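### 4.2 Fault 116: grasp lost during towel folding

1. Press Stop. Keep your hands off the table until the arm is still.
2. Look at the fingers. They must be open and free of the cloth.
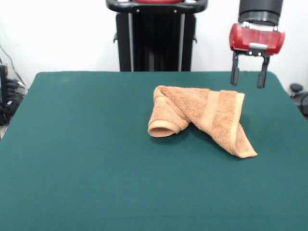

*Fig. 1. Crumpled towel, fingers open above the table.*

3. Spread the towel flat by hand and clear code 116.
4. Start again at low speed.

**Caution:** Cables on the floor can make you fall. Look before you step.
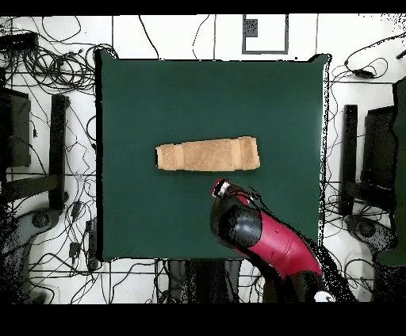
*Fig. 2. Towel in a long strip, gripper beside it.*

If code 111 comes after, call Barrett Nakamura.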